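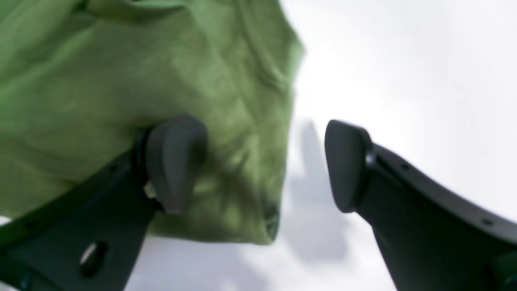
Linen Handling Work Package – Progress Report to Mellura
Submitted by: Adside, Textile Care Section
Date: 2 May 2024
Grant period covered: second reporting period

1. Purpose of this report

Adside is preparing a written method for sorting, flattening and folding mixed household cloth items that reach the table unfolded. The report sets out the state of the work, spending against the current installment, and the items carried into May.

2. Work completed

The item list was closed at 48 cloth pieces. Each piece has a number, a record of length and width taken flat, and a note on edge finish. Nine pieces were withdrawn because their hems had pulled out of shape and the two length measurements did not agree. They stay on the list but are not used for timing.

The folding surface is now plain white across the whole working area. The patterned cover used in the first period was removed after the edges of several items proved hard to follow against it. Mid-tone colors, the greens in particular, read clearly on white. Very pale items do not, and a second surface color is under review.

The starting condition has been rewritten. The earlier draft said only "unfolded," and two people following it could set out the same item very differently. The current text calls for the item to be gathered in one hand, released onto the table and left as it falls. Creases are not smoothed and rolled edges are not turned out before the start.

3. Findings to date

Curled hems account for most of the lost time. Where an edge rolls under, the fold line is taken from the roll and the finished piece comes out short on one side. The method now has a separate step for finding and opening the hem before the first fold. With this step included, 17 items were folded within tolerance on the first attempt.

Shadow beside thick folds remains a minor problem. It can be mistaken for part of the cloth when the outline is judged quickly. Moving the lamp reduced the effect but did not remove it.

4. Spending

Spending in the period was $3373, covering the table surface, replacement cloth from Hamada and storage bins from Clomo. The Clomo order arrived one bin short – a credit has been requested and is not included in the figure above.

5. Open items for May

Choose the second surface color for pale items.
Repeat the timing runs with the hem step included.
Decide whether the withdrawn pieces are to be replaced or dropped.
Send the revised starting-condition text to Mellura for comment.

No change to the end date is requested.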